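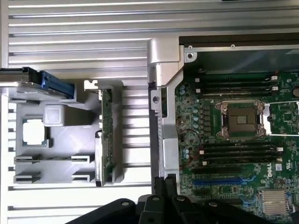 A tray of computer parts beside an open desktop chassis at the Dernska lab, with the gripper at the chassis edge.

Taking a computer apart is fiddly work even for patient human hands, and the folks at Dernska have spent a good long while teaching a robot arm to put one back together. Their method, called Pokuron, lets the arm learn from about 500 guided tries - a person steers it through each step, memory modules and expansion cards included - and then practice by itself for 24 hours.

In tests the arm seated a memory module within 2 tries on most runs, the group reported on Saturday, and it needed up to 5 for the long cards, which they cheerfully admit still give it trouble. The processor comes next, with partners at Morin lending a hand.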